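About us

Trestport Language School

Home | Courses | Prices | About us | Contact

Trestport is a small evening school for adults who want to learn English, or who already speak it and want to write it better. We opened with one classroom over a shoe repair shop on Gilani Street and 4 students, all from the same bakery. Today we have 373 students registered, two floors in the Grener Building, and a small library that is open to everybody, also to people who do not study with us.

How we teach

Our groups are small. In most evening groups there are nine or ten people, and we do not open a group for more than twelve. You will speak from the first lesson, even if you know only your name and the word for coffee. We correct mistakes, but we wait until you finish your sentence. Many of our teachers learned English as adults themselves, and they remember well which parts were difficult - the small words, mostly, and the telephone.

Grammar has its own evening, on Tuesday. Some students love it and some come only when they must. We do not check attendance for this class, but we keep the notes in a blue folder at the reception and you may copy them.

The Listley method

People often ask us about the name Listley on our course books. It is the series we write and print in our own office. There are 33 short units, and each unit is built on one situation: renting an apartment, calling the school of your child, returning a coat to the store, explaining to a doctor where it hurts. The books are changed every year after the students tell us which units were boring. Unit 17, about the post office, was rewritten 2 times and will probably be rewritten again.

Who comes here

We have nurses, drivers, cooks, grandparents, and people who arrived in this country last month. We also have a group for those who live here twenty years and never had time for a course. This group is loud and it finishes late.

You do not need papers to study with us. You need only to come for a short placement talk, fifteen minutes long, without a written test. If you are nervous, you can bring a friend.

Fees and dates

The autumn course is paid in two parts, the first at registration and the second in November. For families who study together there is a lower price for the second person. If the payment is a problem, please talk to the office before you decide to stop.

Our next open day is Saturday, August 17, 2024, from ten in the morning. The entrance is from the courtyard side, where the bicycles are - please ring the lower bell.

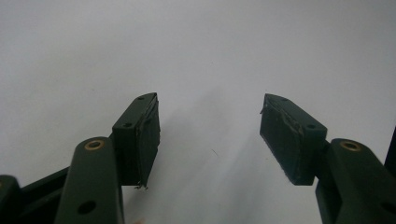

The library stays open on that day until the evening, and registration for the beginner groups is on the second floor, next to the kitchen.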